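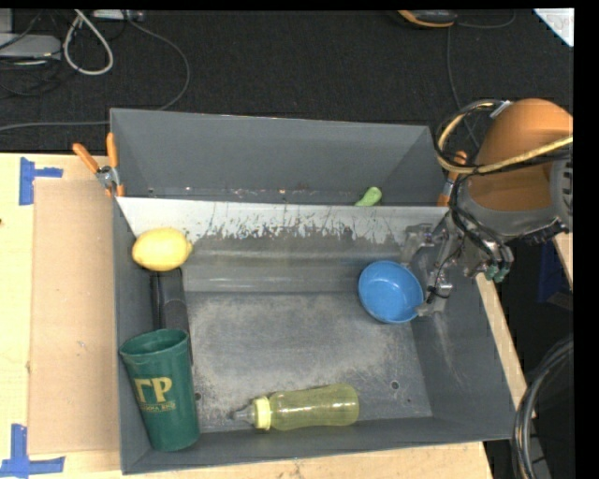 Week 5 handout – Comparing grippers on bin picking

Welcome back, everyone, and please read this before you come down to the lab, even if you did the Casach exercise last term and feel you know it all already! We will be comparing 2 grippers, the Clarbridge and the Dondar, on the same arm and with the same kinds of household things: a bowl, a cup, a baby bottle, a lemon. Each pair makes 50 attempts with each gripper.

Write down every attempt, including the ones you would rather forget – a bowl pinched by the rim and a bowl pushed into the wall are both worth a line in your log. Keep the closing speed the same for both grippers, please.

Logs go to Anjana Kumarasinghe by the end of the lab.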